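Gullwood Bench Cell: Set-up Guide
November, by Noura Tarawneh
Last updated: November, second issue

Section 2. Planning and budgeting before you order

Read this section before you ask for a quotation. It covers the parts of a computer assembly cell that have to be chosen together, and the costs that are most often left off the first order. Installation starts in Section 3.

2.1 Decide what the cell will handle

1. Write down every component the arm has to pick up, place or press home. For a first cell, keep to processors and memory modules.

2. Decide whether the work includes a complete computer. A tower needs its own space beside the fixture board and adds to the width of the panel you order.

3. Get one sample of each component before you choose fingers. Drawings are not enough, as clips and edges vary between makers.

Note: Scrap components are fine for teaching and trials. Buy them in one batch so that they match.

2.2 Choose the panel and fixture board

4. Order a slotted aluminium panel wide enough for the board and the tower side by side. The Grevura panel is sold in 356 mm sections which bolt together. Two sections are the least we would plan for.

5. Choose a fixture board with a holder for each component on your list. Moulded boards cost more at the start than machined blocks, but a worn one can be swapped in a few minutes.

6. Plan the positions on paper before anything is bolted down. In the layout below, the processor is held between two ledges on the left of the board, the memory slot runs along near the bottom edge, and the tower stands to the right with its back in view. The gripper comes up to the memory slot from below.
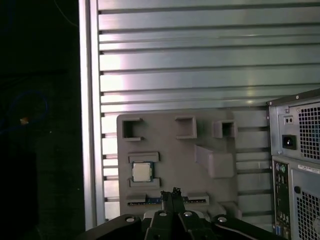

7. Allow for spare boards. One in use and one on the shelf is enough for most sites.

Caution: Do not fit a tower to the cell with its mains lead connected unless the task calls for it. If it does, budget for a switched outlet that is wired into the emergency stop.

2.3 Choose the gripper and fingers

8. Use a two-finger gripper for memory and processors. The Brando and the Asante both fit the standard wrist plate. The Brando is cheaper. The Asante has finer force control and is the better choice if modules will be pressed into their slots many times a day.

9. Order fingers with textured tips for memory modules. Add 6 spare pairs to the first order, as delivery on fingers alone can take about 6 weeks.

10. Include a wrist camera and its cable in the same order. Cables bought later are often too short once they have been routed along the arm.

2.4 Draw up the budget

11. List the arm, gripper, camera, panel, posts and fixture boards as equipment. List fingers, sample components, cable ties and fixings as consumables. Many finance departments treat the two differently.

12. Add the cost of lighting. Bare aluminium reflects strongly, and a diffuse lamp is cheaper than the time spent adjusting the camera.

13. Add installation and training. Gullwood quotes these separately from the hardware.

14. Set aside money for a change of layout in the first year. New boards and fingers make up most of it.

Note: Quotations are held for 6 months. Ask for the delivery date of each item, and do not book the installer until the panel has arrived.

Go to Section 3 when the order has been confirmed.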